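Faltard issues lighting rule for arm work in cabinets

3/26/19

Faltard has revised its practice sheet for robot arms that reach into shelving and closed cabinets. Operators must log the light level before each run and cap arm speed at 3 inches per second wherever it falls below 300 lux. Panicker and Tumeck, which run such arms at their own sites, adopted the sheet in February. Runs made under the earlier version do not have to be repeated. 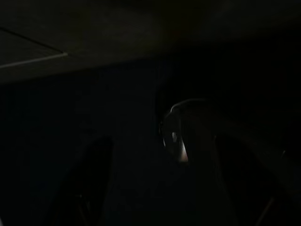 Who records the light level when two shifts share one arm?

The operator who starts the run, even if the other shift finishes it.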